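**Bench 2, sorting stack, Monday**

Good day! Started on the planner at 9 and didn't look up until lunch. Putting this down while I still remember which branch is which.

Goal for the week: get the two-arm sorting stack (Grito for planning, Mekix for the skill layer) to run "put the can in the right bin" from the fixed camera alone, with the wrist camera only allowed to correct the last bit of the approach. Until now the wrist view could veto anything at any time, and the arms spent half their lives arguing with each other. I really like the new split and I want to give it a fair run before we bolt more onto it.

### Morning: detector and bin IDs

Pulled the new detector weights from Aquino. The can is easy; it finds it upright, tipped, wherever. The bins are where it gets interesting. Yellow-green and dark gray are the same shape and size with the same white rim, so the old model, which leaned hard on outline, swapped them whenever they stood close together. The new one has a color head on top and a tie-breaker that looks below the rim only. Replayed all 2,772 saved frames from February through it over coffee and went through the disagreements by hand. The old model swapped the bins in 134 of those. The new one swaps them in 5, and all 5 have an arm passing right in front. I can live with that!

Also fixed: the rim was being segmented as a separate object (white on white wall, fair enough), and that pushed the bin's top edge down by a rim's thickness. The planner then believed the opening was lower than it is. Rim is now merged into the parent mask before we fit the cone. Config key is `merge_rim`, default on.
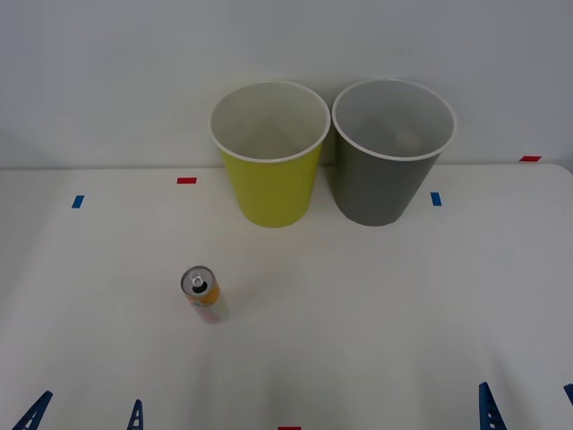 Table frame registration next. The tape strips are our poor man's fiducials, and I finally wrote the matcher so it doesn't need all of them in view. It takes whatever red and blue strips it can see, tries the assignments that keep colors consistent, and scores each one against the table map. With three or more strips the answer is solid. With two it returns both candidates and a flag, and the caller decides. No more silent guess. I spent way too long last month chasing a 180 degree flip that came from exactly that silent guess.

One thing to watch: blue strips and blue fingers. In color space they're nearly on top of each other, so a fingertip near the front edge can be picked up as a strip. For the fixed camera I now project the finger model from joint states and blank it out with a small margin before looking for tape. Cheap, runs in the same pass as the undistort. The margin is in `mask_dilate_px`, please don't set it to zero "just to see," I already saw.

### Midday: planner

The Grito change is small in lines and big in effect. Arm assignment used to be decided once, at the start, by distance from each gripper to the can. Now it's scored on the whole job: reach to can, carry, reach over bin, retreat. For a can on the left side of the table the left arm still wins nearly every time, but for the stuff in the middle the choice flips depending on which bin it's going to, and the carry paths are so much nicer to watch. Less of that elbow-up lunge over the top of the other arm.

Costs I'm using right now:

- carry distance, weight 1
- closest approach between arms, hard limit plus a soft penalty outside it
- wrist rotation during carry, weight up (open can, keep it level until we're over the bin)
- retreat cost, tiny, mostly so it doesn't pick something silly on a tie

Tried a handover as a third option. It plans! Execution is another story and I've put it behind a flag (`allow_handover: false`). If anyone wants a fun project, that's the one.

Planning time is fine. The search itself is quick and most of the wait is collision checking against the bins, where we were still using the full mesh. Swapped in a tapered cylinder with the inside left open so a drop pose isn't counted as a collision. Nornix export handles that shape natively, so the viewer and the planner now agree on what a bin is. They did not before, and I think that explains some of the weird red overlays people were asking me about.

### Afternoon: wrist correction

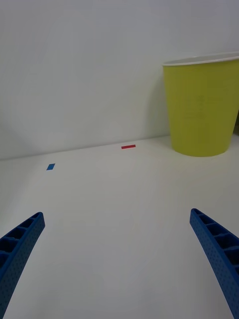
The wrist correction only kicks in once the planner says we're within the final approach window, and it can move the target sideways but never change which bin or which arm. It's a plain offset: expected tape positions against seen tape positions, solve for x, y and yaw, clamp, done. I had a learned version half wired up and took it out again. The plain one is easier to reason about and when it's wrong I can see why in one plot.

From the wrist we often get only two strips, one red and one blue. Different colors help a lot, because the number of pairings that fit the map drops, but it can still leave more than one. So on two strips the corrector asks the fixed camera's last pose as a prior and takes the candidate closest to it. If neither is close it skips the correction and logs `wrist_skip`. Skipping is cheap. A confident wrong shift near a rim is expensive.

The finger mask for the wrist view is static for now, one polygon per finger per opening width, interpolated. The fingers flex, so it isn't exact. Good enough with the gripper open, I'm less sure mid-squeeze. For the approach phase the gripper is always open, so it doesn't matter yet.

Bin seen partly out of view: the cone fit was happily inventing a center from one side of the rim. Added a visible-arc check. If less than half the rim arc is in view, keep the fixed camera's bin center and don't update. Unit test is in, with cropped synthetic rims at a bunch of angles.

Set up a batch of 20 runs to go from the script, same seed list as last time so the logs line up. I'll read them tomorrow with fresh eyes and paste the table in under this entry.

### Loose ends

- [ ] timestamps: wrist stream is stamped on arrival, fixed one on capture. Needs to be the same before anyone trusts the prior.
- [ ] bin-contents check. Pale stuff at the bottom of the gray bin gives the depth fit a bump. Should use the map floor instead.
- [ ] rename `left_right_cost` to something that says what it is
- [ ] merge `rim-merge` into main, hold `handover-exp`
- [ ] viewer: show both candidates when the tape match is ambiguous, one solid and one ghosted
- [x] arm choice printed in the run log with its score breakdown

Left the planner server running on the bench machine. If you need the arms, stop the batch with the script and not ctrl-C, it parks them first.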